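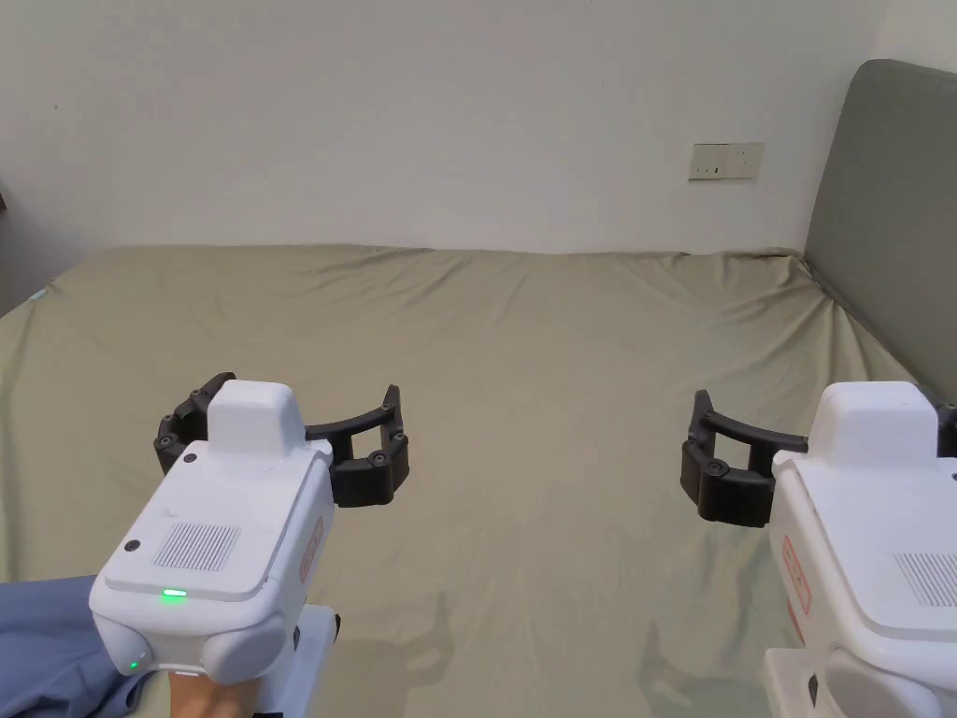
Olive fitted sheet, gray headboard.

I got the email from Workel at 6 in the morning, which tells you something about how they think of their customers. Workel 9 is coming, it said, and my free upgrade was already reserved. I don't remember reserving anything.

For those who haven't had the pleasure, Workel is the notes and calendar program I've used on my desktop since version 4. I keep bills in it, recipes, the dates I changed the furnace filter, all of it. Version 8 works. It's ugly and the search is slow, but I know where everything is and it opens when I click on it. So my first question about any new version is what I'm going to lose.

The announcement page doesn't say. It says the new one is smarter and more connected, and there's a video of a finger sliding a calendar back and forth. I had to dig through the support section to find a table of what's been removed, and the table has 28 rows. Some of those I'll never miss (I couldn't tell you what a legacy ribbon profile is). But printing a month on one page is in there, and so is saving to a plain folder on your own drive. In version 9 everything goes into a Collach account first, and then you can export a copy.

Collach, if you missed that bit of news, bought Workel back in December. At the time they put up a post promising that nothing would change for existing users. I saved a copy of that post because I've been around long enough to know how these go. The original is gone now and the link takes you to the pricing page.

About that pricing. The upgrade is free if you take it in the first six months. After that it's $39, and that's fine, I've paid more for worse. What bothers me is the line under it, in the lighter type, saying that "premium sync" is included for the introductory period. They don't say what it costs when the introductory period is over, and they don't say what the program does without it. Does the calendar on my phone still match the one on my desk? I wrote to ask. The reply thanked me for my interest in Workel 9 and sent me the video again.

I know what some of you are going to say, because you said it when I held out on the last one. Old versions stop getting security fixes. Sure. Version 8 gets them until next year according to the same support section, and I plan to use every bit of that time. Also, mine barely talks to the internet, and I'd like to keep it that way.

The forum at Macaraeg has a long thread from people who ran the preview. The reports are all over the place. A few say it's faster, and I believe them, the old search was terrible. Several say their attachments came through with the wrong dates. One person lost the color labels on nine years of entries and was told by support that labels had been "reimagined as topics." Another loves it and can't see what the fuss is about, but that person also says they started using Workel this spring.

I might try it on the old laptop in the back room, with a copy of my files and the wireless turned off, if it'll even install that way. The Pletudstead library has a computer club that meets at 7, and they've been talking about doing a side by side with a couple of the free programs. I'd go to that. The last time I tried switching to a free one I gave up over the way it handled repeating events, but that was a while back and they may have fixed it.

In the meantime, if you're on version 8 and want to be left alone, go to Settings, then Updates, and uncheck "Prepare upcoming versions in the background." It was already checked on mine. Then go look again after you restart, because the first time I did it the check mark came back.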